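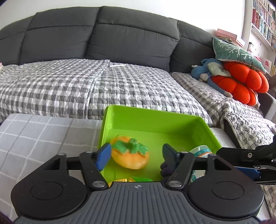 Grünes Tablett auf dem Bett, mit Spielzeugobst und kleiner Dose

Dezember, 14:30 Uhr. Zimmer Samden, Kiri und ich.

Thema heute ist das Bett als Ablagefläche. Die karierte Steppdecke (grau-weiß) ist weicher als der Tisch und ein Tablett steht darauf nie ganz gerade. Auf dem Tablett: die orange Kaki, die kleine dunkle Traube, ein grünes Blatt, ein gelbes Teil und die weiße runde Dose mit dem Etikett in Türkis und Orange. Die Dose ist von diesen Sachen am schwierigsten, sie kippt leicht, wenn die Decke nachgibt. Das dünne weiße, stiftähnliche Stäbchen liegt noch auf der Decke und gehört in die Schublade.

Gewogen am Vormittag: Tablett leer 200 g, die Decke darf bis 800 g tragen, ohne dass eine tiefe Mulde entsteht. Das ist nur unser eigener Wert, mit 2 Messungen gemacht.

Die Kissen (rote Blume und das türkise mit den weißen Zweigen) sowie die Plüschtiere bleiben rechts. Mylene wollte sie an das Kopfteil stellen, ich finde es so besser - man kommt leichter an die Mitte. Bitte auch den Stapel rosa Bücher dort lassen.

Offen:
Decke vor dem nächsten Mal glatt ziehen.
Mylene fragen, ob es das Tablett auch mit höherem Rand gibt.
Hellgraues Laken mit dem Gittermuster waschen, höchstens 5 Stück zusammen in die Maschine.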